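Tamayo Drivers' Help > Buying, Leasing and Incentives

Is the hand control rebate at the dealer worth anything once you read the small print?

Posted by gravelpit_16, 28 April 2019

I'm shopping for a Drovarier wagon and need hand controls fitted. The Otesau dealer keeps bringing up a mobility rebate of $373. Sounds fine until you get to the form, which says the equipment has to be "permanently installed by a recognized shop" and the claim has to be sent in after delivery. My quote for push/pull controls and a left foot pedal is $3,119, so the rebate barely dents it anyway.

What bothers me is that the salesman wants me to sign for the car first and says the rebate is "basically automatic." I've heard that word before. Has anyone here been paid? And does the rebate come off the price, or do I wait for a check?

2 replies

tallpines

Check, in my case. I wouldn't count on seeing it come off the price, whatever you're told in the showroom. I bought in Trelport last August and the claim went back and forth twice before they paid.

First time it was turned down because the installer's invoice had my name but no VIN. The shop fixed that in a day. Then they said the install date was too long after delivery, which made no sense, so I sent back a copy of their own terms with the line marked. Paid after that. Total wait was 16 weeks.
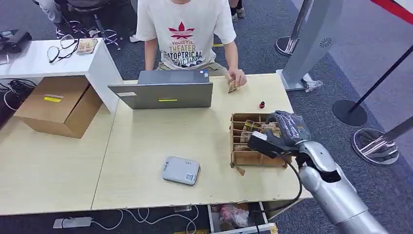

What I'd get in writing before signing

The full terms, with the end date of the program and whether it goes by order date or delivery date. Those are different things and a late car can cost you the whole amount.

Who counts as a recognized shop. Ask for the list. If they can't produce one, ask your installer whether they've had claims paid on this brand.

Whether it stacks with other offers. Mine couldn't be combined with the low rate financing, and the financing was worth more to a lot of buyers than the rebate. Run both sets of numbers yourself, don't let the dealer do it for you.

What fitting the controls does to the warranty. I was told "nothing." The booklet says damage caused by added equipment isn't covered, so somebody was wrong, and I believe the booklet.

Also look at the price of the car itself. I can't prove it, but my first quote went up after I mentioned the rebate. Get the out-the-door price before you bring it up again.

oldclutch5

They all do this. Just buy used and get the controls put in, you'll save way more than $373. No idea about the form, never filled one out.

gravelpit_16

Thanks tallpines. I asked for the terms and got a brochure with a phone number on the back. Called it, was told to ask the dealer. I'm holding off on signing until I have the actual document, and I've asked the Trelport dealer for a price too.

oldclutch5, used is out for me, I need the power seat base and it only fits the new model.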